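Teaching a Big Arm by Hand: Speaker Notes
Geltau meetup, 7 January 2025, 25 minutes plus questions
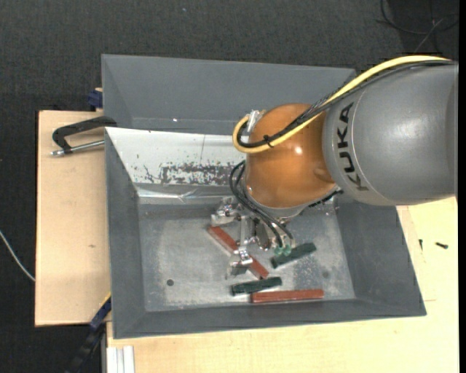

Slide 1. The KUKA at the bar bin, gripper down among the red and green bars.

Leave this one up while people find seats. Say hi, say thanks, check that the back row can hear me.

Okay, so my opening line is that I've spent most of my working life since August telling a robot "no, over there." Pause for the laugh (if there is one, otherwise keep moving). The project is called Bresance, and the job sounds so easy that my family has stopped asking about it. Bars in a bin. Pick up a bar. Put it in a rack. Do it again!

Point at the bars on the screen. Two colors, and the green ones are shorter than the red ones, so the same grab doesn't work for both. Then point at the red bar under the gripper and ask the room: where would you grab that? Let a couple of people shout. Somebody will say "in the middle," and that's where I started too.

Slide 2. Two ways to show it.

Way one is by hand. You put the arm in its soft mode, take hold of it near the wrist and walk it through the move. I love this one. You feel the weight, you feel when the fingers touch the floor of the bin, and you get a nice smooth path on the first try or the second. The trouble is that your own body is in the way. I kept leaning over the bin to see, and then my elbow would drift and the whole path would drift with it.

Way two is by remote. You sit a few steps off with a hand controller and drive the gripper while watching it. Slower at first, and oh boy, your first day is ugly. I pushed a bar around the bin for most of an hour. But your hands are out of the way, and you can keep going all afternoon without a sore shoulder.

(Tell the coffee story here only if we're running ahead.)

Slide 3. Numbers. Don't read the whole table out loud.

We recorded 2549 demonstrations. Of those, 1020 were done by hand and the rest by remote. We kept 1371 for training. Yes, that means we threw out a big pile, and people always want to know why, so get there before they do:

Stopped halfway and started over. Tons of these early on.
Bar grabbed fine but set down crooked in the rack.
Two bars picked up together.
Me talking to someone and parking the arm in midair for ages.

The goal on the whiteboard was 3000 and we never got there. I'd still take the smaller, cleaner set, and I'll happily argue about it over snacks.

Slide 4. What I'd tell myself in August.

Decide where the move starts. Ours started anywhere we happened to leave the arm, and the policy learned to wander before it went down. Once we picked a home spot above the bin, things got much calmer.

Slow down near the walls. These bins have sloping sides, and a bar that ends up against the slope sits differently from one flat on the floor. I was showing all the flat ones first because they're satisfying. Show the annoying ones on day one!

Clamp everything. Go back to slide 1 for this bit and point out the clamps on the left. If the bin creeps a little every session, your good demonstrations from last week are now teaching something slightly wrong. Ask me how many evenings that cost (too many).

Watch the cables. When you guide by hand you can twist the wrist any which way, and the hoses and cables have to come along for the ride. We made a house rule: if the cable loop looks tight, let go, back out, do it over.

Swap people. Everybody on the team has a different "hand." Mine is fast going down and fussy at the end. With only my recordings, the robot was fussy at the end too, which was a bit like hearing your own voice on an answering machine.

Slide 5. Zelenák clip, 40 seconds. Sound OFF.

This is the sister setup at Zelenák, same idea with a smaller arm. Let it play and don't talk over the first pick. Mention that they only use remote and they're happy with it. If the clip won't load, skip it and go straight to the next slide, no fiddling with the laptop this time.

Slide 6. What's next.

We're moving the bins over to Wundale in the spring and mixing in bars of a third length. I want to try starting each task with a few hand-guided runs and then doing the bulk by remote. No results yet, so don't promise any!

Questions. Likely ones: how long to train a new person (two afternoons before I'd keep their recordings), do you record force (yes, but we haven't used it yet), can I come try it (yes, please, see me after).

Put slide 1 back up during questions. Bring the spare clicker.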